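Cable snag stops the picking arm at Dillside for most of October

The bin-picking arm at the Dillside workshop is back at work after a fault that kept it switched off for the better part of October, and everyone in the building seems to be a good deal happier for it. Those of you who had grown used to the sound of it through the wall will have noticed how quiet the place went, and thank you to all who stopped by to ask after it (there were more of you than we expected, and a couple of you brought cake).

The trouble started a little after 4 in the afternoon, during a long run of picks from the mixed household bin. The arm had finished 2,386 picks since its last full check and was reaching down toward a back corner when the cable that runs along the outside of it caught as the wrist turned. The arm kept going for a moment, the cable pulled tight, and the connector at the wrist end came partway out. The gripper lost power and dropped what it was holding, and the controller did what it is supposed to do and brought everything to a stop.

No one was hurt, and no one was inside the marked floor area at the time, which we are very glad to be able to write. The nearest person was at the desk by the door. Still, a gripper that lets go without warning is a safety matter whatever it happens to be carrying, and the team at Samitz, who look after the cell for us, treated it as one from the first phone call. The power was locked off that same evening and stayed off until they had been through the whole arm.

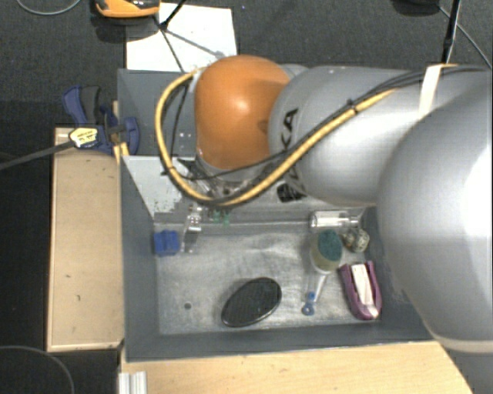
Why didn't the arm stop before the cable was pulled out?

The force limit that stops the arm was set with heavier work in mind, and the pull from the cable stayed under it until the connector had already moved. Samitz has now set a lower limit for wrist turns, so a snag of the same kind should bring the arm to a halt much sooner.

Getting it all put right took longer than anyone had hoped. The replacement connector came from Bárány, and the first one sent turned out to be the wrong size, so that was six days gone before any real work could begin. Once the right part was in hand the repair itself was done in a morning. The cable has been given more slack near the wrist and a new set of ties farther up, and the program no longer lets the wrist make a full turn while the arm is low over the bin. It goes up first, turns, and comes back down, and yes, that makes it a little slower, as the more impatient among us have already pointed out.

After that came the testing, and there was plenty of it. The arm did 700 picks at reduced speed with someone standing at the stop button the whole way through, and then it was allowed back to its normal pace. The cable will now be looked over every morning before the first run, and the check sheet has a new line for it right under the one for the gripper.

Our friends at the Hallano site have the same kind of arm with its cables run in much the same way, and they have been sent the full report along with the new settings. They plan to make the change at their next service.

If you are working in the room and you see a cable rubbing, hanging low or sitting differently from the day before, please press stop and tell the desk. You won't be in anyone's bad books for holding up a run. The floor markings by the door have also been repainted and moved out a little, so please keep your bags and coats on the near side of the line, and give the paint another day before you walk on it.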